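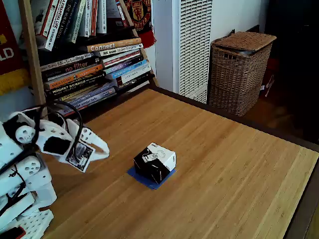
Small Rooms, Shared Surfaces: Project Report
Hefin Foulkes and Antigoni Mavromatis
Submitted August 2, 2025

1. Purpose

The project examined how one table serves a household that reads, eats and works in the same room. The room studied is in Kemeys and has a bamboo table, a wooden bookshelf directly behind it and a tall white radiator nearby.

2. Method

Residents kept a written diary for 6 weeks, beginning in March. Each entry recorded what was placed on the table and when it was cleared. The diary produced 95 entries, of which four were illegible and have been left out.

3. Findings

Books were the items most often left overnight. The shelf is packed, and a volume taken down was seldom put back the same day. The wicker basket was intended for post but was used mainly for scarves and gloves — the football scarf stayed on the bookshelf throughout.

4. Recommendation

One shelf should be partly cleared for books in current use. A second diary, kept in the Geron flat, is to be compared with this one.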